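# Comparação de garras manuais para recolha de demonstrações: notas de julho

A presente nota dá conta da avaliação que conduzimos ao longo do mês de julho a duas garras manuais, designadas internamente por Zurora e Pekine. A avaliação foi coordenada por mim e contou com a colaboração de Harish Sastry, responsável pela calibração, e de Kanchan Sandhu, a quem coube a revisão dos registos. Publico-a neste espaço a título pessoal, com a concordância de ambos.

O objetivo era limitado. Pretendia-se determinar qual das duas garras permitia a um operador com pouca prática produzir demonstrações utilizáveis na tarefa de apanhar e pousar peças pequenas de madeira. Ficaram de fora os objetos deformáveis e os recipientes com líquido, que serão tratados em separado.

## Condições de ensaio

Foram realizadas 263 demonstrações, distribuídas por 16 sessões. Cada operador utilizou as duas garras no mesmo dia, com ordem alternada. A tarefa consistia em segurar a peça, deslocá-la até uma marca e largá-la sem que tombasse. Considerou-se utilizável a demonstração em que a pose da garra se manteve conhecida do princípio ao fim.

A iluminação mereceu atenção particular. As sessões da manhã decorreram com luz natural abundante, e verificámos que a exposição automática da câmara variava sempre que o operador se voltava para as janelas. A partir da terceira sessão passámos a fixar a exposição antes de cada série - procedimento que recomendo a quem pretenda repetir o ensaio.
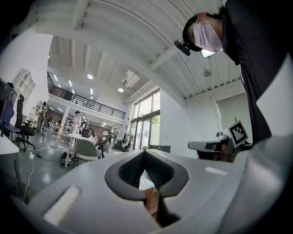 *Peça de madeira segura na ranhura da garra. À direita, a segunda garra, com o marcador fiducial na parte superior.*

## Preensão

O entalhe em V revelou-se adequado a peças estreitas. A superfície nervurada reduz o deslizamento e a peça tende a procurar o fundo da ranhura, mesmo quando o operador se aproxima com algum desvio lateral. Em contrapartida, as peças mais largas do que a abertura ficam apoiadas nos bordos e rodam com facilidade. Urmila Chauhan assinalou este comportamento logo na primeira sessão, e os registos posteriores deram-lhe razão.

A Pekine fecha com menos esforço e cansa menos a mão. Perde, contudo, na repetibilidade: a folga no gatilho obriga a um segundo aperto, visível nos dados como uma pequena oscilação antes da elevação da peça. Não consegui eliminá-la com o ajuste previsto no manual.

## Seguimento e marcadores

Das demonstrações rejeitadas, 84 no total, a maior parte deveu-se à perda do seguimento e não a falhas de preensão. O caso mais frequente é o do operador que trabalha com as duas mãos e aproxima demasiado as garras, tapando uma o marcador da outra. Narendra Chauhan propôs inclinar o suporte do marcador, solução que testámos numa terça-feira à tarde com resultados satisfatórios, embora em número insuficiente para constarem da comparação.

O controlador Plulex registou as aberturas das garras sem interrupções. O atraso entre a imagem e a leitura da abertura foi corrigido na fase de revisão, com um gesto de sincronização no início de cada série: abrir e fechar a garra duas vezes diante da câmara.

## Decisão

Foi decidido manter a Zurora como garra de referência para peças pequenas. A Pekine permanece disponível para sessões longas, em que o cansaço do operador pesa mais do que a precisão do fecho.

Ficam pendentes a substituição do gatilho da Pekine e a definição de uma distância mínima entre garras no trabalho a duas mãos. Os registos completos podem ser pedidos a Kanchan Sandhu.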